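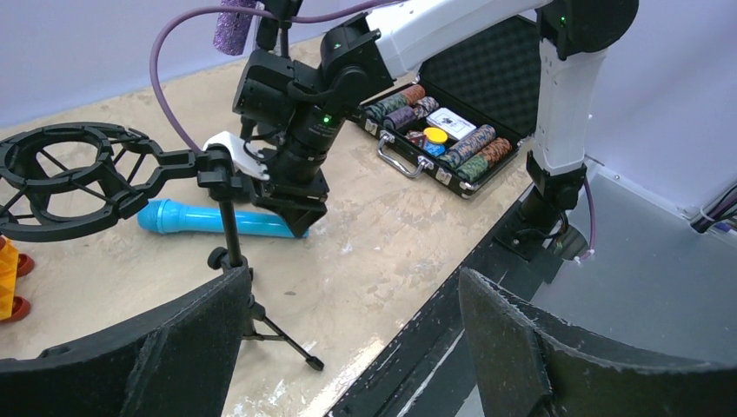 *A white arm with black joints reaching over a cream-coloured tabletop.*

# "I couldn't do up my own bra": a physiotherapist on frozen shoulder

Most people who come to the shoulder clinic at Enlow have already been putting up with it for months. They have stopped sleeping on one side. They have moved the mugs down from the top cupboard. Several have been told by a friend that it is a pulled muscle, and have waited for it to go.

The physiotherapist who runs the clinic has worked with shoulders for most of her career. Two years ago she developed a frozen shoulder herself, on the left. She asked for her name to be left out of this article, as some of what she says concerns her own treatment, but she was happy to talk about all of it.

"It started with a sort of ache when I reached for the seat belt," she says. "I knew what it might be and I ignored it, which I would have told off any patient for. By the spring I couldn't do up my own bra. That's the thing women mention first, nearly always. Men tend to say they can't get their wallet out of their back pocket."

Frozen shoulder, also called adhesive capsulitis, happens when the capsule of tissue around the shoulder joint becomes inflamed, then thick and tight. It is most common between the ages of 40 and 60, and women get it more often than men. People with diabetes are at higher risk, and so are people whose arm has been kept still after an injury or an operation. Often there is no clear cause.

Over the past few years the clinic and its smaller branch at Mutitby have seen 1,846 people with shoulder pain of one kind or another. Of those, 378 turned out to have a frozen shoulder. The rest had tendon problems, arthritis, or pain that was coming from the neck.

"People arrive having looked it up, and quite a lot of them have got the wrong thing," she says. "The test I care about is simple. I ask you to keep your elbow in at your side and turn your forearm outwards. Then I relax you and try to do it for you. If neither of us can get it to go, we're probably looking at a frozen shoulder. With a tendon problem I can usually move it further than you can."

An X-ray is sometimes done as well, to rule out arthritis. A frozen shoulder will not normally show up on one.

## Three stages, which overlap

The condition is usually described as painful, then stiff, then thawing. She uses those words with patients but warns them not to expect a timetable.

"The textbooks draw it as three blocks. Mine wasn't like that. I had pain and stiffness together for a good while, and then one week I noticed I'd slept through. The stiffness hung about much longer. I still have a bit of it."

The whole thing can last from one to three years, and occasionally more. Most people get back most of their movement. Some are left with a slight loss that they notice only when they try something awkward, such as throwing a ball or fastening a necklace.

She finds that the nights are what wear people down. Her own answer was a pillow under the bad arm when she lay on her back, and another to hug when she lay on her good side. She took a painkiller before bed on her GP's advice.
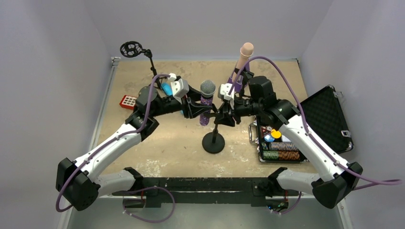
Movement is the part of the job she talks about most, and she is careful about how she puts it. In the painful stage she asks for very little: leaning forward with the good hand on a table and letting the bad arm hang and swing, or sliding a duster along a worktop. What she watches for is cheating. "If the shoulder won't go, you lift the whole shoulder blade, you lean, you stick the elbow out. You get there, but the joint itself hasn't done anything." The pair of white arms shown here, each rising from a black shoulder joint mounted on the same long bar, could not get round a stiff joint in that way. A person's shoulder blade slides over the ribs, and will do so without being asked. She has patients stand side-on to a mirror to catch it.

Later on she adds stretches, held gently, and keeps the sessions short. Her patients are asked to do ten minutes or so, twice a day, after a warm shower if they can manage it.

"I'd sooner you did that than an hour on Monday and then nothing," she says. "And it shouldn't leave you sore all evening. If you're still feeling it a couple of hours later, do less."

## Injections and other treatment

Steroid injections into the joint can help with pain, mainly in the early months. She had one herself, after what she describes as "some dithering".

"It wasn't dramatic. The first two days were worse, if anything. Then the edge went off it and I could get on with the exercises. It didn't give me my movement back by itself, and I don't tell people it will."

People with diabetes are warned that a steroid injection can push up their blood sugar for a while, and should ask how to keep an eye on it.

Where pain and stiffness drag on, a patient may be referred to hospital. One option is hydrodilatation, in which fluid is injected to stretch the capsule. Others are manipulation under a general anaesthetic and keyhole surgery to release the tight tissue. Few of her patients go that far. She goes through the choices with those who might, and says that waiting is a reasonable one if they are sleeping and coping at work.

The clinic also runs a group class called Hivmont, after the hall where it began. It takes up to 20 people and now meets in the old Serrano building behind the library. There is a warm-up, a round of exercises with sticks and towels, and then tea.

"The tea is useful," she says. "Somebody who's eighteen months in can tell somebody who's at the start that the nights get better. I can say that till I'm blue in the face. They believe it more from the person across the table."

She would like people to come in earlier. Anyone with shoulder pain that does not settle after a couple of weeks, or who finds that the arm will no longer turn outwards, should see a GP or physiotherapist. Sudden severe pain, a change in the shape of the shoulder, or a joint that is hot and swollen with a fever needs urgent attention.

Her own left arm now goes up nearly as far as the right. The mugs are still in the lower cupboard.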